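About Us

Cakent has been making and checking small batches of specialty compounds in Devthorpe for a good long while now, and if you have ever stopped by our front counter on Gilchrist Street you will know that we like to talk about our work, so please bear with us if this page goes on a bit.

We started out with 2 fume hoods, a second-hand balance and a phone that rang mostly for other people. These days we look after customers of all sizes, from a paint maker down the road to Urisport, who come to us for the coatings work behind their sports gear. We prepare and purify roughly 2,000 samples a year. Every one of them still gets looked at by a person before it goes out the door, and we have no plans to change that.

What has changed is how our people spend their day. Anybody who has worked at a lab bench knows how much of the job is lifting, placing, holding and waiting. You set up a column, you stand by it, you move the funnel along, and you do it all again after lunch. Our chemists were very good at this and rather tired of it. Sore wrists and stiff shoulders came up at staff meetings far more often than chemistry did, so one February we sat down together over a big pot of soup and asked which parts of the job people would happily give away, and which parts they would fight to keep.

The list of things to give away was long! It became the plan for our automation bench, where we are teaching robotic arms to handle ordinary lab glassware, the same sort our chemists have always used. 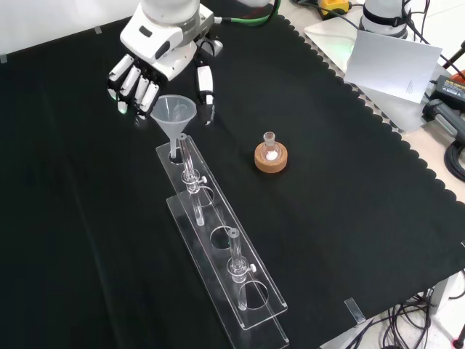 At the automation bench: the robotic hand by the funnel, with glass columns in the clear racks and a round-bottom flask on its cork ring.

Getsemaní Espinoza leads the bench. She came to us as a technician, and she had never programmed anything more complicated than an oven timer before she took this on. She will tell you that knowing how a stopcock ought to feel when it turns was far more use to her than any manual — and that glassware is a patient teacher, if an expensive one. Her team plans the moves, watches the runs and decides when a task is ready to be handed over. When it isn't ready, it stays with us humans a while longer.

We promised at the start that no one would lose their job over this, and we put that promise in writing. Four of our bench staff have since moved into new roles in method planning and quality review, with paid training during working hours. Early starts are now by choice. People who love hands-on work still have plenty of it, as delicate and unusual jobs come straight to them, and the newer folks learn the craft by hand before they ever go near the controls.

It hasn't all been smooth. Some of us missed the quiet rhythm of the old routine, and a few of us still do. Zuzanna Zalewska, our people and safety manager, keeps a standing hour for anyone who wants to talk about how the changes are going, whether that is a worry about safety, a question about pay or a grumble about the noise. A good many of our best improvements began as grumbles, including the lower benches and the much nicer stools.

We now number 60, counting our students, and we're always pleased to meet neighbours, customers and people thinking about a career in the lab. School and college groups are welcome by arrangement. Give the front counter a ring and ask for Zuzanna, and do leave yourself time for a cup of tea.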